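Home | Reviews | Features | How-to | Subscribe

Keeping colours in one place

24 February 2011
By Ladan Azimi

Sioned Pumphrey lays out seed catalogues and parish newsletters from a spare room, and until June she kept her colours on a sheet of paper taped beside the monitor. Each job had a row of hex values in pencil. When a client changed its green, she rubbed out the old number and went looking for every file that used it.

She now keeps them in Prelunano, a small palette manager from Stultorska. It sits in the menu bar and holds up to 400 swatches, sorted into sets. Click one and the value goes to the clipboard as hex or RGB. A set can be exported and opened in Paucar, her layout program, with the names intact.

Pumphrey builds most sets from photographs. She opens a picture, picks nine points with the eyedropper and deletes whatever she doesn't need.
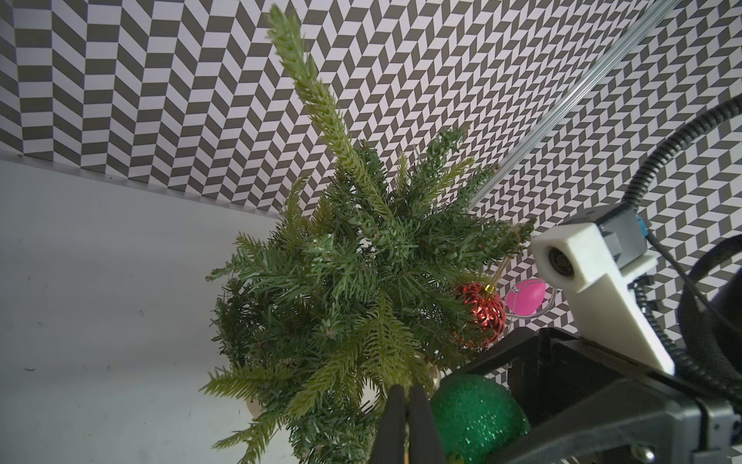

Deep green, lime green and red on a small artificial tree.

The eyedropper is the weak part. It reads a single pixel, so two clicks side by side on a textured surface can give quite different greens. Skestlow, the older program she tried first, averages a small area and lets you set the size. Stultorska says averaging is planned for version 2 but has given no date.

Names are also a nuisance. Prelunano calls every new swatch "Untitled" and you have to rename them one at a time. Pumphrey uses the client's initials and a number.

She still has the sheet of paper, in a drawer with the old invoices.

Related
Skestlow: a second look
Sharing palettes over a network
Printing greens that stay green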